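Pollar Games Club
Minutes of the April meeting, Sustau Room, 7:00 pm

Rok Nikolaidis opened with a warm welcome to all, and thanked everyone who had brought something for the snack table, which was very good this time. The minutes of the last meeting were read and accepted with one spelling corrected.

1. Dice for the spring games night
We had a long and friendly talk about which dice to use at the big table. Gilang Saragih spoke up for the green ones, which read well against white paper even for those of us who left our glasses at home.
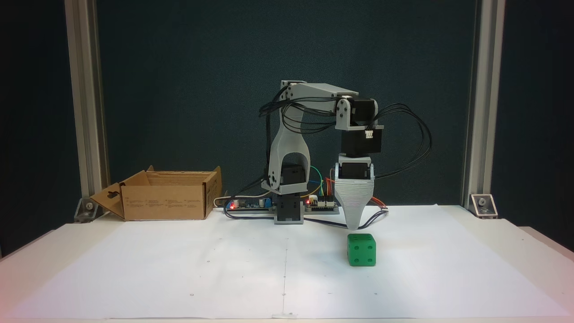 The older ivory set is lovely to hold but the pips have worn, and there were two arguments over it last season that need not be repeated. Agreed: green for the main table, ivory for whoever asks nicely.

2. Table covering
Plain white paper was preferred over the felt, which sheds. Gilang had a price from Fung of $62 for a roll, and it was felt that one roll would see us through to the fall - longer if people would kindly stop keeping score on it. Marking the paper with small pencil circles was also discussed, as a guide to where things go.

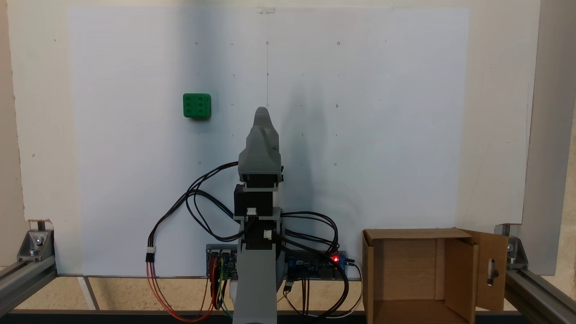 Rok said he would sooner see rounded corners on every die we buy from now on, as the sharp ones stop dead and he likes a proper roll. Gilang agreed, and will ask Sultenico what they carry.

3. Money
The balance stands at $2,777. No questions.

4. Any other business
The left-hand cupboard sticks again. Please lift the door as you pull.

Closed at 8:40 pm, with tea after.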